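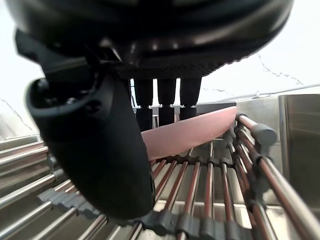
**Figure 4.** Dish rack at the sink.

### 3.2 Where the washing-up gets done

I went into this part of the study expecting people to talk about dishwashers, and they mostly wanted to talk about their mums. Of the 21 households I visited in Histon, the ones with the strongest opinions on rinsing had all learned it standing on a chair beside somebody (Annick Fraser found much the same in her Skuvholm interviews, so I was chuffed!).

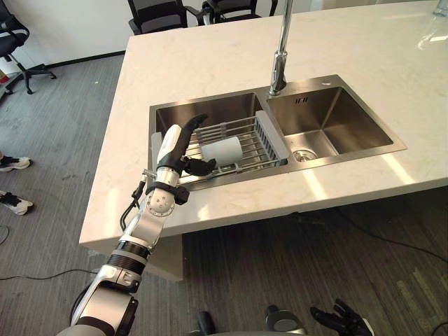
Habit turned out to be stubborn, even after a renovation. One woman had spent years with a single tub and a tea towel, and she still washed and drained on the same side when she got her new kitchen. A double sink with the rack sitting in the left basin and the right one left empty, as in the second photo, suits that way of working nicely, though plenty of my people would swap the sides and argue with you over it. I come back to left-handers in Section 4.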